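Flatico is a variant of golf played on short, level courses.

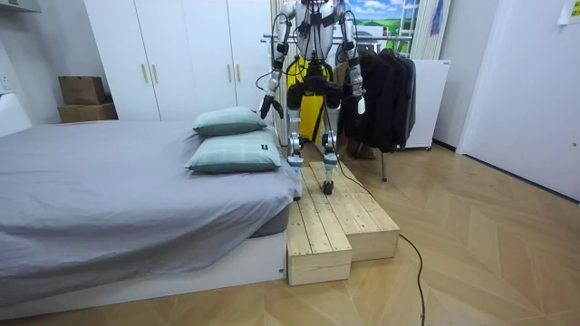
Play is over 10 holes, with no raised tees or greens. Leopold Kofler drew up the first rules, which ban any built-up stance. A player standing on a step, such as the wooden two-tiered one at the foot of the bed, would lose the hole. Kofler's rules allow two clubs per player.

Ottilie Holzer later added a putting round, played in March at the Danzer course. Ties are settled by a single putt from 27 feet. 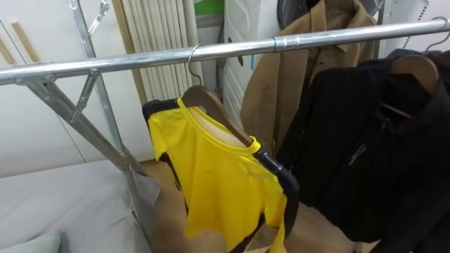

How is a round scored?
By holes won. Strokes are counted only to decide who takes each hole.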